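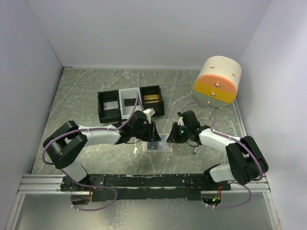

首页 > 新闻中心 > 新闻稿

Prenus消费研究所:Taleder“告别卡包”的说法,目前没有足够材料支持

供媒体使用,即时发布

Prenus消费研究所今日公布对Binen公司会员整合服务Taleder的书面评估意见。Binen自四月起在各合作门店张贴告示,称顾客将手中的实体会员卡、储值卡和积分卡录入Taleder之后,即可“永久告别卡包”,并称这一做法“更省、更安全、更环保”。研究所就上述三项说法逐一向Binen索取依据,收到的材料经核对后,研究所认为,其中一项缺乏可核实的数据,一项的比较方法存在明显问题,另一项只在特定条件下成立。

研究所不反对商家推行电子会员卡。许多消费者已经在使用,用得也顺手。本次评估关心的是另一个问题:一家公司在劝说顾客交出旧卡、劝说商户停发新卡的时候,说了些什么,拿什么来证明,万一说错了由谁承担后果。

“我们读了三遍宣传册,每读一遍,能确定下来的内容就少一点。”研究所评估负责人赛义德·埃扎特(Said Ezzat)表示,“宣传册里有很多形容词,有一张上升的曲线,曲线的纵轴没有单位。我们去信问单位是什么,回信介绍了公司的愿景。”

关于“更省”

Binen的宣传材料称,商户改用Taleder以后,每发展一名会员可节省制卡费用。研究所查阅了该公司向商户提供的报价单,其中制卡成本按每张3元计算,包含印刷、磁条写入和寄送。可是同一份报价单的附页显示,Taleder向商户收取接入费和按笔计算的核销费,这两项费用并未计入对比表。

换言之,对比表的左边列出了旧办法的全部开支,右边只列出了新办法的一部分。把附页里的费用加回去以后,结果取决于会员多久来一次。一年只来一两趟的顾客,对商户来说确实便宜了;每周都来的老顾客反倒更贵,而这类顾客恰恰是小店办会员卡的主要对象。

研究所曾请Binen提供一份把全部费用列齐的对比表。Binen答复说,费用因商户而异,不便给出统一表格。研究所注意到,宣传册给出的正是一份统一表格。

对消费者而言,“更省”的含义更加模糊。录入Taleder的储值卡余额会转换为“通用额度”,在合作商户之间使用。听上去是方便了,但许多小店的储值卡附带充值赠送、生日折扣、累计满额换购等约定,这些约定在转换时如何处理,用户协议只写了一句:“以商户与平台的最终约定为准。”顾客既非该约定的签署方,也看不到约定的文本。

研究所认为,一项服务如果要求用户放弃已经到手的优惠,至少应当在按下“确认”之前,把放弃的内容逐条列出来。目前的录入页面没有这一步。

关于“更安全”

宣传册中关于安全的段落,主要篇幅在讲卡包丢失的风险。丢卡包的确麻烦,这一点研究所没有异议。不过,宣传册没有讨论账户被他人登录的风险,也没有说明账户冻结期间储值余额能否使用。

一张小店的会员卡丢了,失去的是那一家店的余额,多数店主认得老顾客,查一下本子也就补上了。所有余额汇入一个账户以后,损失的上限就变成了全部余额之和。两种情况哪一种更安全,要看发生的概率,也要看出事以后多久能恢复。Binen提供了前一种情况的一组问卷结果,没有提供后一种情况的任何数字。

研究所就账户申诉的处理时限提出询问。客服在通话中答复“很快”,在书面答复中改为“视具体情形而定”。随后,研究所以普通用户身份提交了一次账户找回申请,从提交到恢复使用,共用了6天。其间账户内的通用额度无法支付,原有的实体卡也因已经录入而失效。

一次测试说明不了普遍情况,研究所不打算据此推断平均时长。但Binen手里有全部申诉记录,平均时长是多少,它查一下就能知道。

“如果这个数字好看,我想早就印在宣传册上了。”埃扎特说,“当然也可能只是没想到要印。那么现在有人提醒了,我们等着看。”
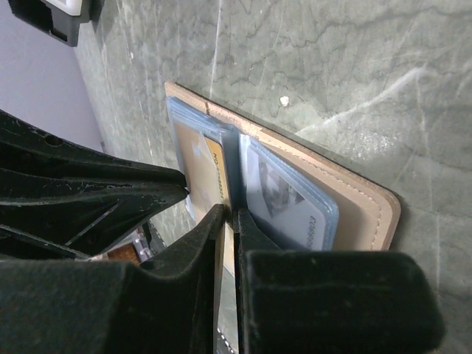

皮质卡包,内有半透明蓝色卡套

关于“更环保”

这一项说法传播最广,也最难核实。宣传册写道,每停发一张塑料卡,就是“为地球减负”,并建议消费者把旧卡连同卡包一起“退役”。

停发新卡可以减少塑料用量,道理不难懂。问题出在后半句。已经在消费者手里的旧卡和卡包,制造时的消耗早已发生,提前扔掉并不会把它们收回来。一只还能用的皮卡包继续用下去,对环境没有增加什么负担;把它丢了,再为手机添一个带卡槽的保护壳,反而多出一件东西。Binen的线上商城恰好在出售这种保护壳,商品页面同样使用了“为地球减负”的标语。

研究所请Binen说明,环保测算是否包括保护壳的生产、服务器用电以及门店扫码设备的更换。答复称,测算由外部机构完成,因保密约定不能提供全文,但结论“非常积极”。研究所追问外部机构的名称,未获答复。

没有方法、没有边界、没有出处的测算,研究所无法评价其对错,只能指出它不应当出现在面向公众的广告里。

商户怎么说

为了解实际使用情况,研究所向已接入Taleder的商户发出问卷,收回有效答卷268份。答卷来自自愿回复的商户,不能代表全部接入者,研究所在报告正文中已对此作出说明,也请各位记者在引用时一并注明。

答卷中较为一致的意见,是结账时的麻烦被转移了,并没有消失。过去顾客翻卡包,现在顾客翻手机:找应用、等更新、输验证码、调亮屏幕。信号差的店铺还要走到门口去扫。有商户写道,排队最长的时候,是应用刚刚改版的那几天,连店员自己都找不到入口。

也有商户表示满意。满意的理由多集中在对账方面:流水自动汇总,月底不必翻小票。研究所认为这是Taleder目前最站得住脚的优点,奇怪的是宣传册几乎没有提到它。

在Abou Zeid文具店经营多年的穆赫辛·贾比尔(Mohcine Gaber)在接受研究所访谈时,讲了他接入和退出的经过。他的店原本使用纸质积分卡,盖满一行章换一本练习簿。业务员上门时告诉他,纸卡容易作假,改成电子积分以后,顾客会来得更勤。

“来得勤不勤,跟卡没多大关系,跟学校开没开学有关系。”贾比尔说,“我问他作假的人有多少,他说行业里很普遍。我说我的店里呢?他翻了翻平板电脑,给我看了另外一个行业的图。”

贾比尔后来还是接入了,理由是首期费用全免。免费期结束后,他决定退出,按合同要求提前通知,此后又续扣了一期费用,经书面交涉后退回。顾客已经转成电子积分的部分,平台告知无法再转回纸卡。他只好自己翻旧账,给能认出来的顾客重新盖了章。

“有几位我实在对不上数,就多盖了几个。”他说,“练习簿送得起,解释起来太费口舌。”

Binen对上述个案的回应是,续扣系“系统节点问题”,已经修正。至于积分无法转回,该公司表示属于产品的正常设计。

关于退出条款

研究所在审阅用户协议时,对退出部分花的时间最多。协议全文共14章,涉及退出的规定分散在其中不同的章节里,没有集中列明。用户想知道自己注销后余额怎么办,需要先读到“额度的性质”,再转到“服务的变更与终止”,最后在“其他”一章里找到退款手续费的说明。

其中有几处表述值得消费者留意:

通用额度被定义为“平台内权益”,协议没有写明它是否等同于消费者原先存入商户的预付款。如果两者性质不同,原有的退款约定是否仍然适用,协议没有交代。

注销账户前须“结清全部权益”,但部分商户的额度设有最低使用金额,余额低于该金额时,既花不掉,也无法结清。

合作商户退出平台后,对应额度“可在其他商户使用”。顾客当初把钱存进一家面包店,是冲着那家的面包去的。换成别家能不能用,他未必在意。

平台可对协议进行调整,调整后继续使用即视为同意。对账户里还有余额的人来说,不继续使用,就等于放弃余额。

研究所就以上各点提出修改建议,已书面送交Binen。Binen回函表示“高度重视”,没有说明是否修改以及何时修改。

研究所的建议

在Binen补齐材料之前,研究所建议消费者:

不要急着把储值卡录入。积分卡损失有限,可以先用一张试试看,储值余额较多的卡,先用完再说。

录入之前,把实体卡正反两面拍照,连同最近一次充值的小票一起保存。

向店家当面问清,录入以后原来的折扣和赠送还算不算数,最好请店家写在小票背面。

旧卡和卡包不必扔。店家要求收回旧卡的,可以要求出具余额凭证。

对于正在考虑接入的商户,研究所建议索取含有全部费用的书面报价,用自己店里上一季度的流水算一遍,再决定是否签字。免费期之后的价格、退出的通知期限、会员数据归谁保管,这几项应当写进合同正文。业务员口头答应的条件,离店之后很难再找到人兑现。

研究所同时建议Binen在补充依据之前,暂停使用“永久告别卡包”以及“更省、更安全、更环保”的表述。单说“方便对账”,研究所没有意见。

对Binen公开回应的说明

本新闻稿发布前,研究所已将主要内容送交Binen征求意见。Binen的书面回应全文附于报告之后,其中称研究所的评估“未能充分理解行业趋势”,并称“消费者已经用行动作出选择”。

对于前一句,研究所的看法是,趋势可以说明很多人在做一件事,说明不了广告里的某个数字是从哪里来的。对于后一句,研究所请Binen提供主动录入的用户数,并与因门店停用实体卡而不得不录入的用户数分开统计。Binen表示,系统不作此种区分。

既然不作区分,“用行动作出选择”便少了一半依据。研究所会在收到新材料后更新评估意见,结论若因此改变,更新稿将在同一页面以同样篇幅发布。

关于评估方法

本次评估所用材料包括Binen公开发布的宣传册、门店告示、线上商城页面、用户协议,商户提供的报价单和合同,以及Binen对研究所询问的书面答复。账户找回测试由研究所工作人员以个人名义注册完成,测试所用的储值款由研究所承担。问卷和访谈对象未获报酬。

研究所未接受Binen或其他会员卡服务企业的资助。文中引述的商户访谈经本人核对后发布。问卷原题、答卷汇总及往来函件可向研究所索取,商户名称已按对方要求作匿名处理,同意公开者除外。

关于Prenus消费研究所

Prenus消费研究所从事预付消费、会员服务和零售广告用语方面的独立评估,评估报告向公众免费开放。

媒体联络

采访赛义德·埃扎特或索取报告全文,请通过研究所网站“媒体”栏目留言,注明供稿单位和截稿时间。下午五时以后收到的留言,次一工作日答复。

转载请注明出处,并请保留关于问卷样本的说明。

相关阅读
预付卡余额到期怎么算:各店说法对照
“免费接入”之后的第一张账单
用户协议里的“视为同意”

返回新闻列表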